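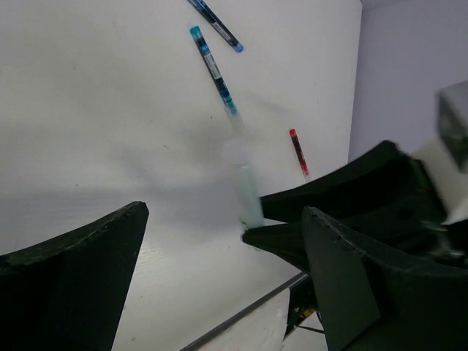
Photo: H. Mayrhofer, Giltstead teaching lab

Handout 3: Looking after the two-arm cell

This handout belongs to the practical part of the course. Please read it before you come to the lab and bring it with you. It was written by Hannelore Mayrhofer and corrected by Hicham El Idrissi.

1. Gripper fingers

Before each exercise, wipe the black fingers with a dry cloth. Small nicks at the upper rim are normal wear and you can leave them. When a nick reaches the inner face, the finger must be changed, for a pen is a slim object and will turn in the grip. Always change the 2 fingers of one gripper together. Write the change in the cell book.

Close the gripper slowly on a test pen and pull lightly by hand. If the pen slides, add force in small steps. Do not go over 66 in the force field of the Sikora panel.

2. Cables

Each arm carries a purple cable in a free loop. The loop must be long enough for the full turn of the wrist, but it should not lie in front of the camera.

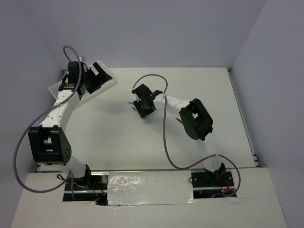

Move every joint to its end position by hand, with the power off, and watch the loop during the whole movement. If it pulls tight anywhere, open the tie, give more length and fasten again. Look also at the wires near the base plates — they should not touch the rail.

3. Restart

Power on, wait for the homing, then run the empty cycle 3 times at low speed. After 200 working cycles, repeat section 1.

Questions about this handout can be asked on Friday before the lab.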